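Print this message | E-mail this message
Reading time: 1 minute

From: Tamara Romaniuk
To: Eminbridge kitchen list
Subject: Re: Counter layout

Abdelilah Radwan wrote:
> Put everything you use daily around the edges
> and leave the middle for the board. I got back
> 15 minutes a day, easily.

Fifteen minutes doing what? I tried the Drakby layout for 7 days in June and mostly got better at reaching over a kettle.

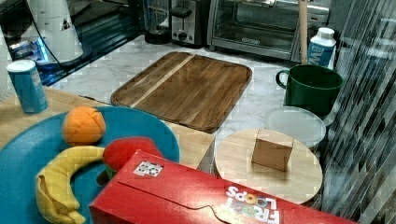
My other doubt is the second surface. Butt a table up to the counter and it fills with cereal and play food, and then the board creeps over the join. I'd want to see it after a month of real dinners.

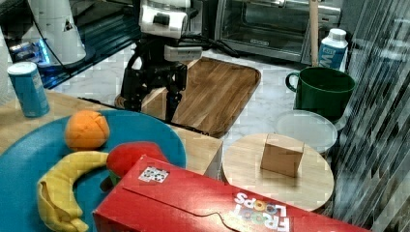
Tray with a raised rim, mug and milk behind, Froot Loops in front.

I do like a rim on a board - crumbs stay put. But a towel on top of the toaster oven? Ours lives on a hook, and I'd move that one before anybody switches the oven on.

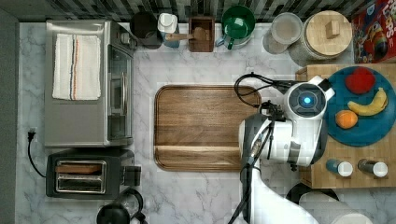 Counter from above: toaster oven and toaster at left, canisters along the backsplash.

The open center I'll grant you. Has anyone kept it open for three months, with kids?

Tamara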